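How to Make a Family Memory Jar Book (When You Have No Time to Make Anything)

Posted 1/20/20 by Elínborg Mikkelsen

My grandmother kept a cookie tin on top of her refrigerator, and when one of us kids said something funny she would write it on the back of an envelope or a grocery receipt and drop it in. She never did anything with those scraps of paper. She never glued them down or typed them up or put them in order. But when she moved out of the house in Nondby we sat on her kitchen floor and read every last one, and I laughed until my ribs hurt, and then I went home and started a jar of my own.

So this is how I do it! It's a jar for most of the year and then, in one long evening (or two short ones, if somebody needs a drink of water every five minutes), the jar turns into a little book. I've made it through several years now with two kids, a job and a dog named Trevor who eats paper, so I feel pretty confident telling you that you can do it too.

What you'll need

A jar with a wide mouth. Mine held pickles.
Slips of paper, cut ahead of time
A pen that lives with the jar and never, ever leaves it
A blank book or a plain notebook with sturdy pages
Glue stick or double-sided tape
A few photos, if you have them printed
Two small trays or baskets for sorting
A needle and strong thread, only if you want to sew your own book

Step 1: Cut the slips

I cut mine from plain printer paper, long way across, and about as wide as two fingers. Please don't go out and buy pretty ones. I did that my first year, with a pack of cream-colored cards that had a tiny leaf in the corner, and I was so afraid of wasting them that I only wrote down the things I thought were good enough. You want to feel free to write down something silly at seven in the morning with toast in your other hand. Scrap paper is perfect for that.

Cut a big stack, more than you think you need, and keep it under the jar or tucked behind it. When the stack runs out the whole thing stops, at least at my house. One year I ran out in spring and didn't write another word until the summer was half gone, and I'm still a bit sad about it, because that was the summer my youngest called every single bird "Ferner." We had a neighbor by that name and I suppose he must have pointed one out to her. I remember that one, but who knows what else I lost!

Step 2: Pick the spot

Put the jar where you already stand around. For us it's next to the coffee maker. My friend Aoi Furukawa keeps hers in the bathroom by the toothbrushes, and she gets wonderful material because her boys do all their deep thinking during the bedtime teeth brushing. A shelf in the living room looks nicer, I'll give you that, but I tried it and walked right past it for months.

Step 3: Write it down badly

Write what was said, who said it, and the month. That's all you need. If you have a minute, add how old they were or where you were standing. "In the car outside Grandpa's" brings back more than I would have guessed.

Don't fix the grammar. If your son said he was "unboreded," then that's what goes on the slip. And write down the grown-ups too! My husband once spent a whole dinner explaining how to fold a fitted sheet, with a napkin for a model, and the kids ask me to read that slip out loud every year.

A few things to write about when you feel stuck:

What everybody asked for at dinner and what they got instead
A word somebody is saying wrong
Something small that broke
What the argument was about
A song that won't go away
The game they made up, with the rules, if the rules can be explained

Fold the slip once, drop it in, and leave it alone. It's very tempting to fish around in there, but the reading is so much better when you've forgotten most of them.

Step 4: Empty the jar

I like to do this in the dark part of winter when there isn't much going on and we're all home in our socks. Clear off a table, wipe it down, and let it dry. (I've learned about the jam.) Shut the dog out of the room if your dog is anything like mine. Then tip the whole jar out and let everyone read.

Really do let everyone read. I used to hurry this along because I wanted to get to the gluing, and I'd be snatching slips out of people's hands to put them in order. Now I make cocoa and plan on getting nothing done for the first hour. The kids act out the old ones. They argue over who said what. Sometimes a new slip gets written right then and goes straight in the pile.

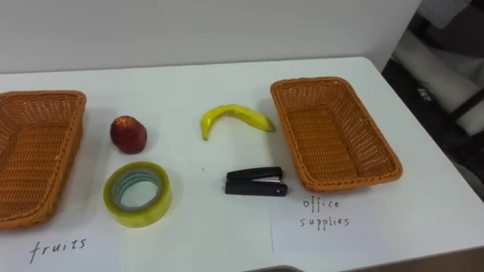
Once you've all had a good read, start sorting. I only ever sort into two groups: keep for the book, and keep in the envelope. Notice that there's no throwing-out group. The envelope gets the year written on the front and goes in the back of the book, and it's where I put the slips that are only interesting to me, or the ones that make a child go red in the face. If someone doesn't want theirs in the book, it goes in the envelope and we don't discuss it any further.

If you have a giant pile, set a kitchen timer for 15 minutes and sort only until it rings. You'll be surprised how fast you get when the clock is going, and then you can stop and stretch and have a cookie.

Step 5: Put them in order (sort of)

Lay the book slips out by month. You wrote the month on them, remember? If you forgot on some of them, and you will, just guess. Anything with mittens goes in winter. I've got one that says "No more peas until I'm married," with no name and no month, and I move it around to whatever page has a gap.

September is always our fattest month. I think it's the new teachers and the new shoes and all the stories coming home at once. Yours might be some other time of year, and it's kind of fun to see which one it is.

Step 6: Glue

Give each month a page or two. Write the name of the month at the top in your regular handwriting and stick down the slips however they land. I like mine a bit crooked, with a photo in the corner if I've got one printed. If I don't, I leave a space and draw a box there, and some of those boxes have stayed empty and nobody has complained yet.

Run the glue stick all the way to the edges of the paper or the corners will curl up on you. If you're using tape, one strip across the top will hold, and then you can lift the slip up and write something underneath. My older one figured that out by herself and now half our book has secret notes under the flaps.

Let the pages sit open for a while before you close the book. Then put it under something heavy overnight. We use the big atlas.

If you want to sew your own book

You don't have to, and my first few were drugstore notebooks that have held up just fine. But if you like that kind of thing, fold a few sheets of heavy paper in half, nest them inside each other, poke holes along the fold, and stitch up and back down again with strong thread. I learned at a Saturday craft table in Skilholm years ago, from a very patient lady who let me pull mine out and start over more times than I care to say. Keep your stitches snug but don't yank, or the paper will tear at the holes. For a cover, a cereal box with fabric glued over it works great, and old curtains are especially nice for this.

Some questions I get

What if my kids are too little to say anything funny? Write down what they do. "Slept with a spatula" is a perfectly good slip. Babies are full of material, even the ones who can't talk yet.

What if my kids are teenagers and will hate this? Aoi's oldest went through a stretch where he wouldn't let her write down a word he said. She gave him the pen and told him he could write about her. She says his slips are the meanest and best ones in the book, and that he never missed a week.

Can I start in the middle of the year? Please do! Start tonight. A book with only four months in it is still a book, and it'll fit in your purse.

What if I live alone? Then you get to keep all the good stuff for yourself. Write down what the cat did, what your sister said on the phone, the thing you overheard at the post office. My aunt fills a jar every year and it's just her and her tomato plants.

Once the book is finished, rinse the jar if it needs it, put it back by the coffee maker, and cut your new slips before you go to bed. I've skipped that last part, thinking I'd do it in the morning, and it took me three weeks.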